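Meet Plaseo, a robot with two arms

Some robots drive about on wheels. Some only clean floors. Plaseo is a robot that stays at a table and works with its arms. It is sold as a kit by a firm called Brullasell, mostly to schools and colleges that teach people how robots work.

What comes in the kit?

The kit has two arms, a gripper for the end of each arm, clamps, cables and a book of 216 pages. There are 519 parts if you include every screw. A grown-up has to do the building, and the book says to leave two days for it. Children can help by sorting the screws into trays.

How does an arm bend?

Hold your own arm out. It bends at the shoulder, at the elbow and at the wrist. A robot arm has joints too, and inside each joint is a motor. When the motor turns, the next part of the arm moves. Electricity gets to the motors through cables, which need enough slack to let the arm move freely.

How does it pick things up?

You have five fingers on each hand. A gripper like the one below has two. They close from both sides and pinch. This works well for small things, but the robot must not squeeze too hard. A soft bun would go flat! Helmi Hämäläinen, who wrote the book in the kit, tells beginners to start with a very gentle pinch and make it a little stronger each time.

One of the jobs people like to try is a kitchen job with a bamboo steamer. A steamer is a round basket for cooking dumplings and buns over hot water. The left arm has something small, white and round in its gripper, and the right arm is reaching down towards the big basket. 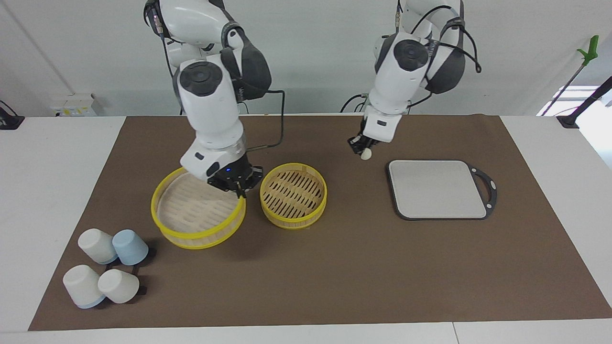
Can it think for itself?

Not in the way you can. Plaseo has to be taught each job. A person shows it the movements again and again, and a computer stores them. Brullasell says a simple job may need 200 turns before the robot can try it alone. Tuulikki Hyvönen teaches at Trullcombe and used 253 turns for hers, and it still dropped things now and then.

Is it safe?

Keep your hands away from the table while the arms are on. There is a stop button in the kit — press it and both arms stay still. Children should only use Plaseo with a grown-up in the room.

Words to know

Joint: a place where an arm can bend or turn.
Gripper: the part that holds things.
Motor: a machine that makes something move.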